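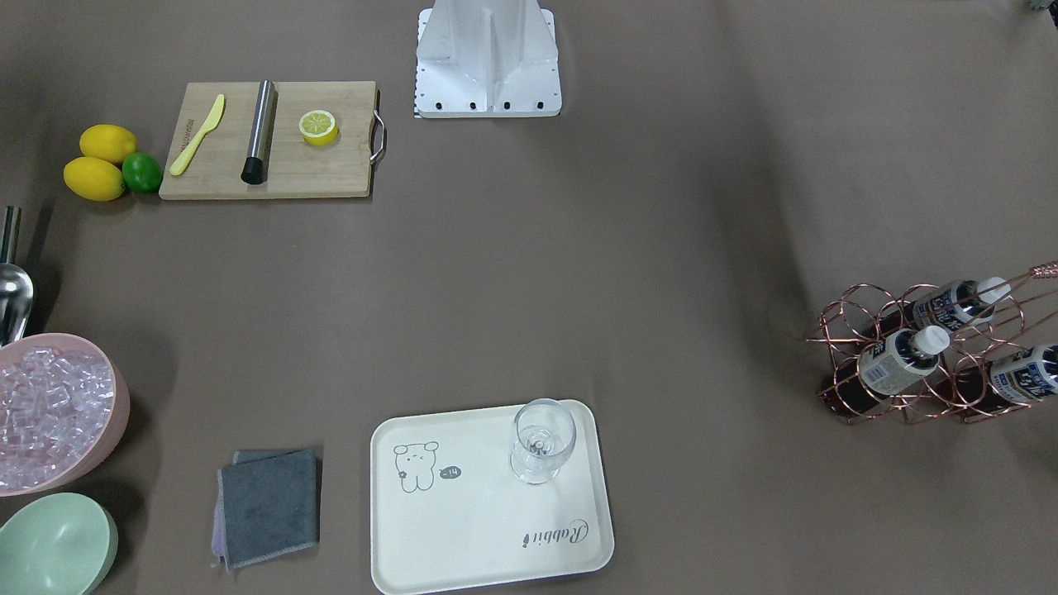 Cuaderno de taller: aceites para tablas, segunda vuelta
Aurelio Manríquez | enero de 2025
12 comentarios | 5 veces compartido

Retomo lo de los aceites donde lo dejé en mayo, cuando guardé las probetas en el armario del fondo y dije que ya las miraría. El motivo para volver es que Landerby nos ha mandado otra lata, con etiqueta nueva y la misma promesa de siempre: «protección profunda». Profunda hasta dónde, no lo pone. He buscado en la ficha técnica y tampoco.

Primero, lo que tenía apuntado de la otra vez, para que no se me olvide lo poco que sabíamos:

- Aceite Landerby (lata vieja). Olor fuerte los primeros días. Superficie bonita.
- Cera Romer en pasta. Fácil de extender, se raya con la uña.
- Mezcla Kalogeropoulos, linaza con cera. Tarda una eternidad en curar.
- Aceite mineral de farmacia, sin marca que merezca la pena apuntar.
- Madera sin tratar, de control.

«Superficie bonita» lo escribí yo y me da algo de vergüenza. Bonita comparada con qué. Con la de control recién lijada, supongo, que siempre parece triste al lado de cualquier cosa aceitada. Si alguien vuelve a escribir «bonita» en este cuaderno, que ponga al menos con qué luz.

Montaje de esta vez. Misma haya, del mismo tablón que quedó apoyado detrás de la ingletadora. Lijado hasta grano fino, humedecido para levantar la fibra, secado y relijado. Dos manos de cada producto, retirando el sobrante con trapo de algodón. Los trapos de linaza, extendidos fuera y luego al bidón con agua. Lo repito porque la última vez me encontré uno hecho una bola encima del banco y no quiero discutirlo otra vez.

El ensayo es simple: pesar, sumergir, escurrir, volver a pesar. La probeta grande de control pesaba 1.146 g en seco y con esa he comprobado la balanza antes de cada tanda. La balanza se mueve algo cuando arranca el extractor, así que he pesado con el extractor parado. En mayo no lo hice. No sé cuánto del resultado de mayo era madera y cuánto era extractor.

Resultado de la inmersión, sin adornos: todas chupan agua. Las aceitadas chupan más despacio al principio y luego se acercan bastante a la de control. La cera Romer aguanta bien el primer rato, las gotas se quedan redondas encima y da gusto verlo, pero en los cantos y sobre todo en la testa entra igual. Por la testa entra todo. Esto lo sabe cualquiera que haya dejado una tabla de pie en un charco, y sin embargo todos los folletos enseñan la gotita en la cara ancha.

El Landerby nuevo contra el Landerby viejo: no veo diferencia. He repetido la pesada por si acaso y sigo sin verla. Puede que la haya y mi ensayo sea demasiado basto para encontrarla, lo admito, pero entonces tampoco la va a encontrar nadie fregando platos. El precio sí se distingue sin balanza.

Lo de Kalogeropoulos es más interesante y por eso me fío menos. A los 11 días de curado todavía marcaba el dedo, y una de las probetas se quedó con una zona pegajosa junto al nudo. Dejándola más tiempo endurece y el resultado es decente, el mejor del lote en resistencia a la mancha de remolacha. Pero la dejé más tiempo que a las demás, con lo cual la comparación está torcida a su favor. Si a la cera le doy los mismos días, a lo mejor mejora también. Hay que repetirlo con el mismo reposo para todas. Lo dejo subrayado en la libreta de papel.

Manchas. Remolacha, cúrcuma, café. La cúrcuma gana siempre y no hay producto que la pare. El café sale casi entero de todas, incluida la de control, de modo que como prueba no separa nada y propongo quitarlo. La remolacha es la que más información da, aunque depende mucho de cuánto se tarda en limpiar, y yo no he tardado lo mismo con todas porque sonó el teléfono. Apuntado queda.

Bambú. Me preguntan en los comentarios si todo esto vale para las tablas de bambú. No lo sé y desconfío de quien lo sepa tan seguro. El bambú es una hierba laminada con cola, y lo que envejece ahí puede ser la fibra o puede ser la línea de cola. Un aceite poco va a hacer por una junta mal encolada. La ficha de Bruvoletti dice que su producto sirve «para todo tipo de maderas, bambú y corcho», frase que me suena a que alguien sumó clientes sin hacer ensayos. Les escribí pidiendo datos de absorción y me contestaron con un catálogo.

También está el asunto del cuchillo. Se lee por ahí que el bambú «destroza el filo» y, en la página de al lado, que es «suave con los cuchillos». Las dos cosas sin una sola medida. Tiene sílice, eso es cierto, y me parece razonable que un acero lo note con el uso. Con un cuchillo de plástico la pregunta no existe, claro, y tampoco le haría a la tabla los cortes que luego cogen humedad. Antes de meterme ahí haría falta un método para medir filo que no fuese cortar papel de periódico y poner cara de entendido.

Lo antibacteriano ni lo toco. No tenemos medios, y los que venden aceites con esa palabra en la etiqueta sospecho que tampoco. Fregar, secar de canto, no dejarla en remojo. Con eso se llega lejos y es gratis.

Qué recomendaría hoy si me lo preguntan en el mostrador: aceite mineral corriente, poco y a menudo, insistiendo en la testa. Es aburrido y no cura nunca del todo, se va con el lavado y hay que reponerlo. Prefiero algo mediocre que la gente vaya a repetir a una mezcla estupenda que exige una paciencia que no tengo ni yo. Si la tabla es para enseñar y no para cortar, la cera.

Objeciones que me hago antes de que me las hagáis:

Una sola especie de madera. Un solo tablón, además, y con el nudo en mal sitio.
El agua estaba a la temperatura del taller, que en esta época es un castigo. Con agua caliente de fregadero la cera lo pasaría peor, seguro.
Sumergir no es fregar. Una tabla real se moja por una cara, se rasca, se seca a medias y se comba. La comba no la he medido y probablemente sea lo que más molesta al que la usa.

Pendiente: igualar reposos, sellar la testa en una serie y dejarla abierta en otra, medir la comba con la regla buena (la que no se ha caído). Quitar el café. Pedir otra vez los datos a Bruvoletti, aunque con pocas esperanzas. Y comprar algodón, que el último trapo soltaba pelusa y se ve pegada en la probeta de linaza.

La lata abierta de Landerby está en la balda de abajo, con la fecha en la tapa. Si la usáis, cerradla bien, que hace piel enseguida.

Entradas recientes
Por qué ya no compro lija en rollo
La cola que «no necesita prensa»
Afilar formones: lo que creía en mayo
Humedad del taller, primera tanda de lecturas
Mangos sueltos: resina, cuña o paciencia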